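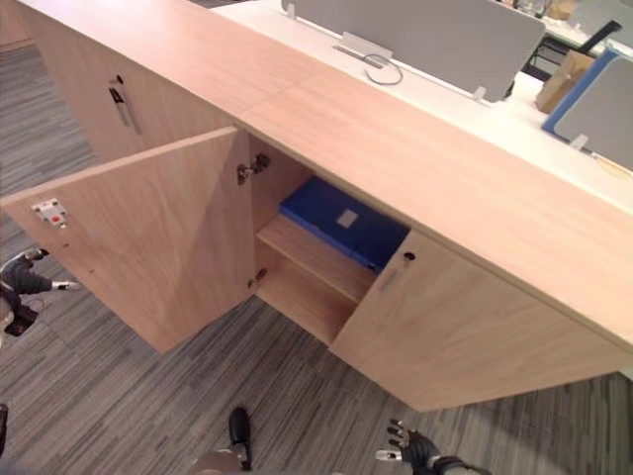

One of the low cabinets beside the desks, with a blue box on the shelf.

Visit report: Rocha offices, Herneven
November 25, 2020

We are moving our records out of the old building in January, and before ordering any furniture I wanted to see how another small office stores its paper. Clementina Caldeira at Rocha agreed to show me their floor. I had a little over an hour there and spent most of it on the cabinets.

Rocha moved in from Naradov with 189 boxes of files. Clementina's team went through them before the move and kept 70. The others were scanned or shredded, which she said took longer than the move itself. She would start that part earlier if she had to do it again, and I have passed this on to our own people.

The storage is mostly low units in a light wood veneer, placed close to the desks. They have hinged doors with a small round lock and a metal pull handle. Inside, a shelf divides the compartment in two. I had expected drawers. Clementina prefers shelves for box files, and the boxes lie flat with a small white label on the lid. The label carries a number only, and the number is looked up in a shared list. Names and subjects are left off on purpose.

I asked about the doors. They open outward, so an open one takes up floor space, and you need to think about this before you settle on the width of an aisle. Our plan has the cabinets facing each other in two rows — I now think that is a mistake, and one row would be better. 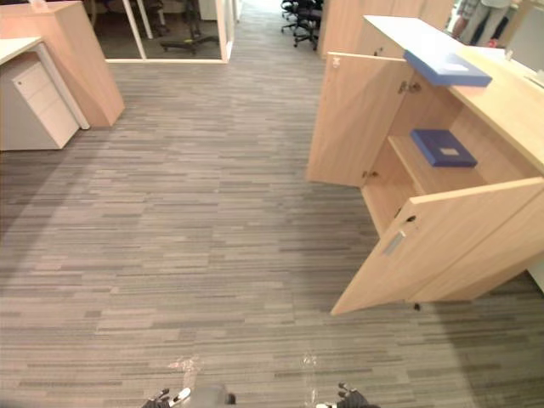
Keys were the other thing I wanted to ask about. Rocha started with a separate key for every cabinet and lost track of them within a few weeks. They now have 10 keys in a locked drawer, and people sign for them. Personal items go in the pedestals under the desks, which lock separately and are left out of the system.

The floor is striped carpet in grays. Florêncio Barros, who handled the fit-out for them, told me by phone afterward that it was bought as a discontinued line. He did not think there was any of it left. He also said to check that a cabinet is level once it is loaded, as the doors drift if it isn't. The supplier was Nulbridge, and the price came to 143 per unit before delivery. I have asked for a quote on the same model and one with an adjustable shelf.

Still to find out: whether our largest binders fit upright on the lower level, and whether spare keys can be ordered later. I forgot to bring a tape measure. Clementina offered to send me the inside dimensions, and I will add them to this page when they come.

Last updated: November 2020
2 comments | 4 shares
Contact | Copyright | Back to top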